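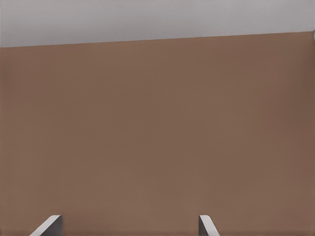

Render: flat brown surface, pale gray band.

January 10, 2024

Glaze and stain bench, color matching, continued from June, when I wrote that it would take a week.

Brown is still the problem. The client brief for the Vilik cabinets says "a warm neutral brown," and there are now three browns on the bench that are each warm, neutral and wrong. Mixed a fresh batch this morning from the Mistex base: 70 parts base, 20 parts red oxide, remainder black and a little raw umber until I lost my nerve. On the stirring stick it looked like cocoa. On the test board it looked like a school gym floor. Added umber. Now it looks like a school gym floor in November.

Drawdowns at 35 minutes and again after lunch. The color shifts cooler as it cures, same as last time, and I had forgotten it, same as last time. Writing it in capitals: WAIT BEFORE JUDGING. Board 59 is the closest so far. It goes greenish under the tubes by the sink and behaves itself at the window. Bae claims on the tin that their binder "eliminates metamerism," a brave thing to print on a tin.

Tried the yellow as well, for the drawer fronts. Yellow over the old brown needs a white ground or it turns to mustard by the second coat. I know this. I put it straight on the brown. It turned to mustard by the second coat. Sanded back to bare board and started over with the ground, three thin coats, and it came up clean enough that I stopped touching it.

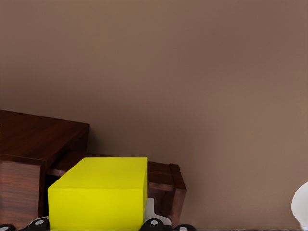 Render: yellow block, dark reddish-brown boxes, mauve-brown wall.

One useful thing from staring at colors next to each other: our brown reads a good deal redder beside yellow than it does alone. So the board that passed by itself on Monday will probably fail once the drawer fronts go in. Cut the red oxide by a quarter for the next mix and compare only with a yellow chip beside it.

To do:
Order more white ground. The lid was left off the last can and it is now a paperweight.
Relabel the boards. Two of them say "final" and one says "final final."
Ask Vilik whether they look at their cabinets by daylight or lamps.
Replace the tube over the sink, which has been flickering and which I have been blaming on my eyes.

Rack is full, so the wet boards are on the windowsill. Please don't open the window.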